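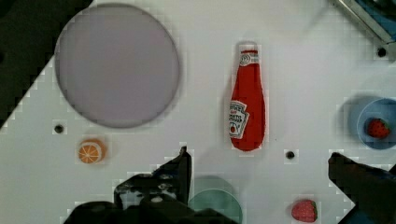
By the Jeddale Property Desk | Pre-listing inspections | Updated October

Seller's walk-through checklist with comments: 104 Paden Road, Flakstead

Complete before the buyer's inspector arrives. Comments are from the first walk-through.

Exterior
Gutters and downspouts – PASS. Rear downspout extension is short; add 3 feet.
Roof covering – PASS from ground level. Not walked.
Front steps and handrail – REPAIR. Rail loose at lower post.
Grading – PASS on three sides. Soil slopes toward the foundation at the garage.

Electrical
Main panel, 100 amp – PASS. Circuit labels incomplete.
Kitchen and bath GFCI outlets – REPAIR. One bath outlet does not trip on test.

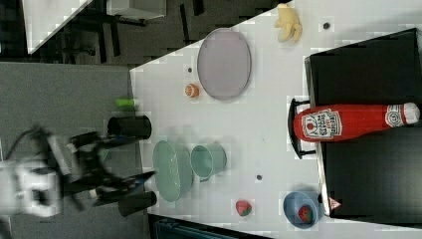
Tabletop with bowl, cup and plate.

Smoke alarms – REPLACE. Hallway unit past its printed date.
Carbon monoxide alarm – PASS.

Plumbing
Water heater – PASS. Relief valve discharge pipe in place.
Kitchen sink trap – MONITOR. Staining on cabinet floor, dry at time of check.
Hot water at tub – took around 4 minutes to arrive. Note on disclosure form.

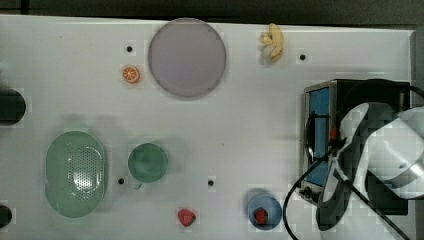
Toy foods and plate, from overhead.

Interior
Windows – PASS except back bedroom, where the sash is painted shut. Free it before showings.
Stair lighting – PASS. Switches work at top and bottom.
Attic hatch – PASS. Insulation uneven near the eaves.

Documents to have on hand
Furnace service record, roof invoice, permit for the rear deck. The permit copy is missing – request one from the Flakstead building office.

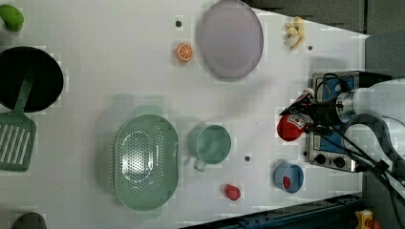

Items marked REPAIR or REPLACE should be closed out before the listing goes live. Keep receipts with this sheet. Nic Giolla Home Services has been asked to quote on the handrail and the bath outlet; the downspout can be done by the owner.

Recheck required: yes, electrical and front steps only.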